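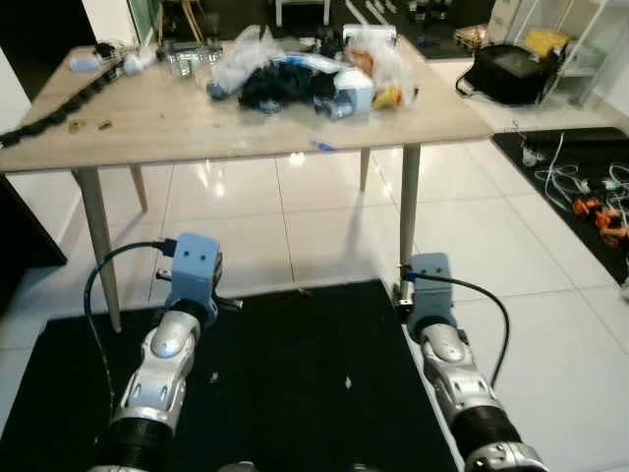 Clearing the light wood table today. It has been the place where everything gets put down since November and I would like to eat at it again.

My rule this time is that nothing moves to another surface. It goes to where it lives, or it goes in the trash, or it goes in the bag for Thulani.

Thulani Moodley takes small hardware, cables and jars for the repair evening. He does not want plastic bags. I asked.

Started at 4 in the afternoon with the tea still hot. Gave myself 40 minutes.

First problem is the bags. Clear plastic bags are hard to sort on a crowded table - you can't tell which ones hold something until you pick them up. Going to feel each one before it goes in the trash. I lost a set of shelf pins from Forsberg that way in our last apartment.

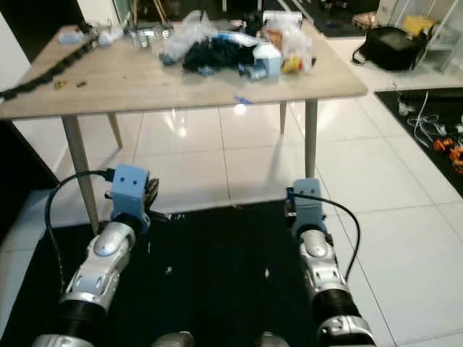 Thread last edited 6:51 p.m. - fixed a typo in the second post

There's a dark navy heap of cloth in the middle of all this. Cloth goes first on any table. It takes up the most room and small things slide under it.

Next to the cloth is a white box, and its lid is behind it. If a box and its lid are both on the table, put them together before doing anything else. One less thing to look at.

A few small brass-colored pieces on the left side. Those go in a saucer until I know what they belong to. Gudrun thinks they came with the Dorkell lamp. I think she is guessing.

Someone asked why I don't just sweep it all into a bin and sort later. I did that in the spring. The bin is still in the hall closet.

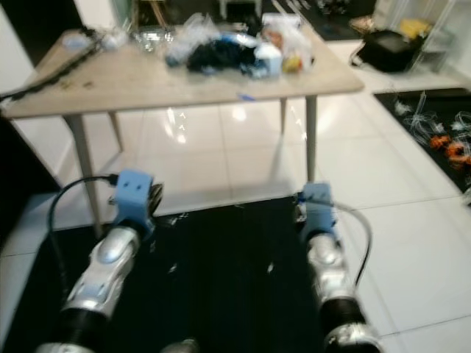 The long black one hanging off the left edge gets coiled and tied with string. I don't put ties on anything I use every week, but this one can wait on a hook.

Small blue thing by the front edge: checking it against the pens in the drawer. If no pen is missing a cap, it goes to Thulani with the rest.

The bag with the orange and red in it stays closed until Gudrun gets home. She packed it and she will want to unpack it.

Crumbs last. Dry brush first, then a damp cloth, then a dry one. Always with the grain. I used too much water on the Inis bench once and the top went cloudy.

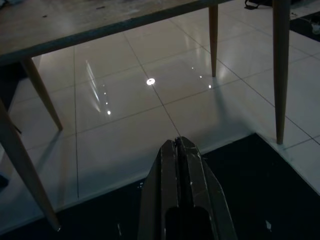
FLOOR AND LEGS

Wiping the legs too while I'm at it. Four of them, tapered, top to bottom with the same damp cloth. Dust collects where they meet the underside.

White tile shows everything once the lamp is on, so I sweep toward the mat and then shake the mat out on the balcony.

Gudrun wants felt pads under the feet. Odwood has them for 9 a pack. I'll get one pack and see if they stay on.

Dinner is at 7. Soup and the rest of the bread.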